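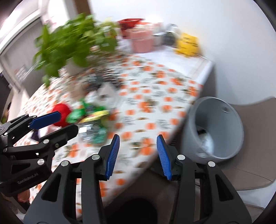
*Abb. 1: Runder Tisch mit bedruckter Tischdecke, Motivdruck in Orange und Dunkelgrün auf weißem Grund.*

## Flächendesign, Einheit 2: Rapport und Streumuster

### Grundbegriffe

Der **Rapport** ist die kleinste Einheit eines Musters, die sich in Länge und Breite wiederholt. Die Rapporthöhe wird in Kettrichtung gemessen, die Rapportbreite in Schussrichtung. Beide Maße gehören auf jedes Musterblatt, auch bei Entwürfen, die nur am Bildschirm abgegeben werden.

Ein **Streumuster** besteht aus einzelnen Motiven, zwischen denen der Grund sichtbar bleibt. Meist gibt es ein Hauptmotiv (Blüte, Frucht) und ein Füllmotiv (Zweig, Blatt, Punkt). Das Füllmotiv ist kleiner und darf das Hauptmotiv in der Farbstärke nicht überdecken.

### Versatzarten

- **Gerader Rapport:** Die Motive stehen in Reihen über- und nebeneinander. Einfach anzulegen, neigt aber zu sichtbaren Gassen.
- **Halbversatz:** Jede zweite Spalte ist um die halbe Rapporthöhe verschoben. Standard bei Vorhangstoffen.
- **Drittelversatz:** seltener, vor allem bei großen Motiven.
- **Ziegelversatz:** wie Halbversatz, aber waagerecht.

Gassen erkennt man am besten aus drei bis vier Metern Abstand oder an einem stark verkleinerten Ausdruck. Bitte beides prüfen.

### Druckverfahren

Beim Rotationsdruck legt der Schablonenumfang die größte Rapporthöhe fest. Kleinere Rapporte müssen ganzzahlig in den Umfang passen. Pro Farbe wird eine Schablone gebraucht, der Weißgrund zählt nicht mit, wenn auf gebleichte Ware gedruckt wird. Im Digitaldruck entfällt die Bindung an den Umfang.

### Runde Tischdecken

Runde Decken werden aus der Bahn geschnitten. Ein gerichtetes Muster steht dann auf einer Seite des Tisches auf dem Kopf. Für runde Zuschnitte deshalb ungerichtete Muster wählen, also Motive in mehreren Drehungen anlegen. Der Saum folgt der Rundung und liegt teilweise im schrägen Fadenlauf. Er verzieht sich leicht, schmal einschlagen.

### Material aus der Sammlung

Musterbuch Gosselin, Blatt 451 (Halbversatz) und Blatt 1114 (ungerichtet, zwei Farben). Das Musterbuch Vatmont ist bis April ausgeliehen.

### Aufgabe bis Dienstag

Ein ungerichtetes Streumuster mit Haupt- und Füllmotiv, höchstens drei Farben, Halbversatz. Abgabe als Rapportdatei und als Ausdruck mit mindestens zwei Wiederholungen in jeder Richtung. Maße und Farbnummern unten rechts eintragen.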